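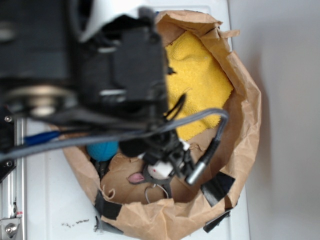
# 봉투 비우기 셀: 수건 든 봉투에서 멈춤 반복

- 접수일: 2018년 6월 22일
- 현장: Hotstead 반품 분류장, 비우기 작업대
- 장비/소프트웨어: Vedgate 단일 팔 셀, 작업 관리 화면은 Dina
- 접수: 현장 작업조
- 처리: Vedgate 지원 창구
- 심각도: 현장 "높음", Vedgate "보통" (합의 안 됨)
- 상태: 열림

## 증상

종이봉투로 들어온 반품을 팔이 하나씩 꺼내 분류 통으로 옮기는 공정임. 천 종류가 같이 들어 있는 봉투에서 팔이 봉투 위에 내려온 채 멈춘다. Dina 화면에는 `집기 대기`라고만 뜨고 경보등도 안 들어온다. 소리도 없어서 옆자리에서 다른 일을 하던 사람은 한참 뒤에야 안다.

첨부한 봉투도 그런 경우다. 노란 수건이 안쪽 오른쪽 위에 뭉쳐 있고, 집게 손가락 바로 밑에는 작은 흰색 블록이 있다. 파란 공은 왼쪽에 있는데 회색 케이블 밑으로 일부 들어가 있다. 아래쪽 바닥에는 가는 은색 철사 고리도 하나 있다. 집게가 블록을 물었는지 그냥 닿아 있는지는 우리도 모르겠고, Dina 기록에도 그건 안 남는다.

작업조가 정리한 내용:

1. 단단한 것만 든 봉투는 대체로 잘 된다. 이건 인정한다.
2. 수건, 양말, 목도리처럼 접히는 것이 섞이면 멈추거나, 천만 들었다 놓기를 되풀이한다.
3. 천 밑에 깔린 작은 물건을 남겨 두고 `완료` 처리하는 경우가 있다. 멈추는 것보다 이게 더 문제다. 빈 봉투로 알고 폐지함에 넣게 된다.
4. 멈춘 뒤 사람이 손을 넣으려면 정지 버튼, 문 열기, 꺼내기, 문 닫기, 원점 복귀를 차례로 해야 한다. 4분 걸린다. 손으로 하면 그 봉투는 벌써 끝났다.

## 지원 창구 1차 답변

접수 감사합니다. 말씀하신 증상은 봉투 입구가 충분히 벌어지지 않아 집게 접근 경로가 확보되지 않을 때 자주 발생합니다. 다음을 확인해 주십시오.

- 봉투 테두리를 바깥쪽으로 접어 입구를 넓혔는지
- 봉투가 작업대에 고정되어 있는지
- 조명이 고르게 들어오는지
- 집게 소프트웨어가 Tse 최신판인지

위 항목을 조치한 뒤 같은 증상이 나오면 기록 파일을 보내 주십시오.

## 현장 회신

네 가지 다 확인했다.

테두리는 접혀 있다. 첨부에도 보인다. 봉투는 검은 테이프로 붙여 놨다. 조명은 설치 때 그대로다. Tse는 4월에 귀사에서 올려 준 판이고 그 뒤로 우리는 손대지 않았다.

그리고 이 목록 자체에 대해 한마디 하겠다. 봉투 입구를 접는 것도 사람이 하고, 테이프로 붙이는 것도 사람이 하고, 끝나면 떼는 것도 사람이 한다. 도입 설명회 때 자료에는 "봉투를 올려놓기만 하면 된다"고 적혀 있었다. 지금 작업대 옆에는 테이프 담당이 따로 있다. 전에는 없던 자리다. 근무표에는 여전히 '분류'로 올라가 있지만 하루 종일 하는 일은 접고 붙이고 떼는 것이다.

기록 파일 첨부함.

## 지원 창구 2차 답변

기록 파일 검토했습니다. 멈춤 직전 구간에서 집게 손가락의 힘 값이 목표치에 도달하지 못한 채 재시도가 반복되고 있습니다. 천의 일부가 손가락 사이에 끼면 물체를 잡은 것으로도, 놓친 것으로도 판정되지 않는 상태가 됩니다.

임시 조치로 아래 설정을 권장드립니다.

1. Dina에서 `설정 > 집기 > 재시도`로 이동합니다.
2. 최대 재시도를 10으로 바꿉니다.
3. `판정 불가 시 동작`을 `대기`에서 `호출`로 바꿉니다.
4. 저장 후 셀을 재시작합니다.

`호출`로 두면 화면과 경보등으로 작업자에게 알립니다.

또한 보내 주신 사진에서 케이블이 봉투 위를 가로지르는 점이 확인됩니다. 케이블 정리 상태를 점검해 주십시오.

## 현장 회신

설정 바꿨다. 결과부터 적는다.

- 조용히 멈춰 있는 일은 줄었다. 경보등은 들어온다.
- 대신 재시도가 길어졌다. 안 잡히는 수건을 계속 건드리는 동안 다음 봉투가 밀린다.
- 남기고 `완료` 뜨는 문제는 그대로다.

한 교대 동안 들어온 봉투 40개를 따로 적어 봤는데, 그중 호출이 10번 났다. 호출마다 사람이 간다. 그러면 이 작업에서 빠졌다는 사람은 어디서 빠진 건지 모르겠다. 관리 쪽에 올라가는 보고서에는 호출된 봉투도 `자동 처리`로 잡힌다. 이 항목 계산 방식도 알려 달라. 손이 들어간 봉투는 손으로 한 것으로 잡혀야 한다.

케이블은 우리도 묻고 싶다. 굵은 회색 케이블이 왼쪽에서 건너와 봉투 위를 지나 오른쪽에서 아래로 꺾이고, 끝의 금속 커넥터가 봉투 안쪽 바닥 바로 위까지 와 있다. 현장에서는 배선에 손대지 말라는 것이 설치 때 받은 안내였다. 손대지 말라는 것을 점검하라고 하면 어느 쪽을 따라야 하나. 이 케이블이 원래 어디로 지나가야 하는지 도면이나 사진으로 보내 달라.

## 지원 창구 3차 답변

불편을 드려 죄송합니다.

- **케이블:** 배선 변경은 저희 기사가 진행합니다. 그 전까지 전원을 내린 상태에서 외관만 살펴봐 주시고, 당기거나 분리하지 마십시오. 앞선 답변의 '점검'은 외관 확인을 뜻한 것이었습니다. 표준 배선 도면은 별도로 보내 드리겠습니다.
- **잔여물:** `완료` 판정은 봉투 내부 영상으로 이루어집니다. 천 아래에 가려진 물체는 인식 대상에 포함되지 않습니다. 천을 먼저 꺼내는 순서가 Tse 다음 판에 들어갈 예정입니다.
- **집계:** `자동 처리`에는 셀에서 시작된 모든 봉투가 포함됩니다. 이는 제품 사양입니다.

천을 작업자가 미리 빼 주시면 성공률이 크게 올라갑니다.

## 현장 회신

마지막 줄은 여러 번 읽었다.

천을 미리 빼려면 봉투를 열고 손을 넣어야 한다. 손을 넣은 사람은 공도 블록도 같이 꺼낼 수 있다. 수건만 빼고 나머지는 다시 팔한테 넘기라는 말인데, 그렇게 일할 사람은 없다. 실제로 야간조는 이미 바쁠 때 그냥 다 꺼내고 빈 봉투를 셀에 올려 `완료`를 받는다. 그 봉투도 `자동 처리`다. 보고서 숫자가 좋아 보이는 데는 이런 사정이 들어 있으니 참고하기 바란다.

작업조가 팔을 싫어해서 쓰는 글이 아니다. 설치 전에는 손목 때문에 쉬는 사람이 있었고, 단단한 물건만 든 봉투가 이어질 때는 확실히 편하다. 다만 지금 상태로는 일이 줄었다기보다 종류가 바뀌었다. 꺼내던 사람이 붙이고, 기다리고, 불려 가고, 폐지함을 다시 뒤진다. 처리 목표는 설치 후에 올라갔는데 이 일들은 목표 계산에 없다. 목표 쪽은 Vedgate가 아니라 우리 관리부서에 물을 일이라 이 문의에서는 여기까지만 적는다. 사본은 관리부서에도 보냈다.

다음 판에 들어간다는 '천 먼저 꺼내기'에 대해서도 묻는다.

- 적용 시기가 언제인가. "예정"만으로는 근무표를 못 짠다.
- 귀사 시험실에서 수건으로 해 봤나. 접어서 넣은 수건 말고, 손님이 되는대로 쑤셔 넣은 수건으로.
- 철사 고리처럼 가는 것은 지금 인식이 되나. 첨부 봉투 바닥의 고리 같은 것.
- 종이 부스러기가 봉투나 작업대에 있을 때 물체로 잡히는 일이 있나. 작업대 청소 주기를 정해야 한다.

## 현장 임시 규칙

답변이 올 때까지 작업조 안에서 이렇게 한다. 관리부서 승인은 아직 못 받았다.

1. 들었을 때 천이 느껴지는 봉투는 셀에 올리지 않고 손 작업대로 보낸다.
2. `완료`가 떠도 폐지함에 넣기 전에 안을 본다. 수건이 남아 있으면 들춰 본다.
3. 호출이 2번 연속 나면 그 봉투는 빼고 손으로 처리한다. 재시작으로 시간 쓰지 않는다.
4. 손이 들어간 봉투는 작업대 옆 종이에 표시한다. Dina 숫자와 나중에 맞춰 본다.
5. 케이블은 당기지 않는다. 봉투 안으로 내려와 있으면 정지 버튼을 누르고 조장에게 말한다. 옮기려고 하지 않는다.

## 처리 현황

| 항목 | 담당 | 상태 |
|---|---|---|
| 조용한 멈춤 | Vedgate | `호출` 설정으로 완화, 원인 미해결 |
| 천 밑 잔여물 | Vedgate | Tse 다음 판 대기, 시기 미정 |
| 케이블 경로 | Vedgate | 기사 방문 일정 조율 중, 도면 미수신 |
| `자동 처리` 집계 | Vedgate / Hotstead 관리부서 | "사양" 답변, 현장 이의 있음 |
| 테이프 작업 근무표 반영 | Hotstead 관리부서 | 회신 없음 |

지원 창구에서 이 건을 `해결됨`으로 바꾸겠다는 자동 안내가 왔으나 현장에서 거절함. 도면 받기 전에는 닫지 말 것.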